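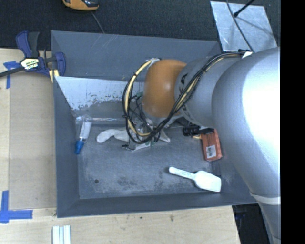

Chandrasekhar Devadiga wrote in after the last version of this page to say that his arm stopped on a wrist fault every time it reached for the back corner of the bin, that swapping the gripper had changed nothing, and could we please put the cable check first. It is first now.

Clearing a repeat wrist fault on a bin picking cell

Use this page if the arm stops with a following error or a lost gripper signal while it is down inside the bin, and runs clean everywhere else. The steps were written on the Brotum cell but apply to any arm with the gripper cables run along the outside.

Before you start

Stop the program, press the emergency stop and lock out the supply. If your gripper uses air, bleed it. Hold the wrist before you release any brake, as it can drop.

Save the fault log first. The Drotemer controller keeps only the last 16 entries and a few restarts will push out the one you want.

Step 1. Check the cable loop

Look at the bundle where it curves around the wrist joint. It needs enough slack for the full turn of the joint, but a loop that hangs low can catch on the bin wall or on an item. Feel along each cable for flat spots, and look closely at the ties. A tie pulled tight next to a moving joint is the most common cause we see. Cut it off and put a new one on farther up the arm, with the bundle free to slide a little.

Check any tape or wrapping too. It can hide a split jacket, so peel it back.

Step 2. Test the signal wires

Unplug the gripper at both ends and put a meter on each wire. Have a second person bend the loop slowly by hand while you watch. A broken strand often reads fine until it is bent - a still test proves very little.

Step 3. Check the bin position

A bin that has shifted puts the wall where the arm expects open space. Compare the corners with your tape marks on the table, then tighten the clamp. Look for fresh scratches on the walls.

Step 4. Run it slow

Take everything out of the bin, restore power and jog to all four corners at low speed. Turn the wrist both ways at each one. If it holds, run 6 picks with items in the bin, including long flat ones close to a wall.

If the fault comes back

Go back to Step 2 and replace the whole cable. Splices don't last at the wrist. Yaqin Qin's first cable failed at 3,708 cycles, and we now inspect every 2,000.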